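Clunier Round Tablecloth Review: Four Weeks on a Kitchen Table

Posted Nov 9, 2025

I bought the Clunier wipe-clean tablecloth in October to replace a cotton one that had stopped coming clean. It is a coated cloth, sold in round and oval sizes, and I ordered the round one for a table that seats four. The Godinho store had it for $36, with free shipping over $30. It came folded in a flat plastic sleeve.

Fold lines and fit

The creases were deep on the first day. The care sheet says to leave the cloth flat overnight, and that took out most of them. One line near the middle stayed for a week. A warm hair dryer on the underside got rid of it.

The hem is stitched and even. The drop is short enough that it doesn't bunch up on your knees. It does slide on a smooth tabletop, so I put a thin rubber mat under it.

The print is busier than I would normally choose. Crumbs don't show much on it, and I stopped minding the stars after a few days. 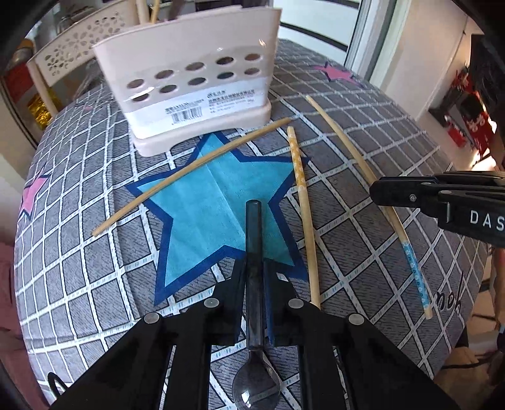 Spoon and chopsticks on the star print.

Stains

Soy sauce, coffee, and tomato all wiped off with a damp cloth when I got to them within the hour. Turmeric left a faint yellow mark that took baking soda and two tries. Ballpoint ink did not come out at all. Hot bowls were fine, but I would keep pans off it.

Spoons and forks don't scratch the coating in normal use. They are also quieter on it than on bare wood, which I liked at breakfast.

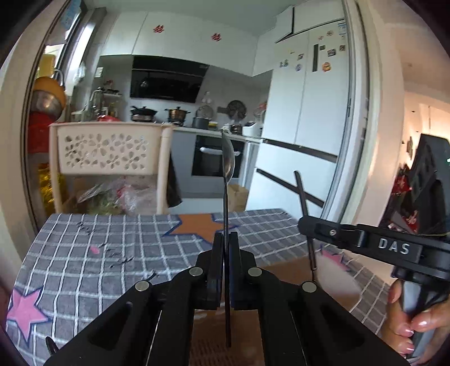 Compared with the Fosmont

I used a Fosmont cloth for two years before the cotton one. It was thicker and stayed put better, but it smelled like a shower curtain for a month. The Clunier had a light smell that was gone in three days. The Fosmont also costs more.

Verdict

Good for daily meals and easy to clean. Skip it if you want something that looks like fabric. I would buy it again, in a plainer print.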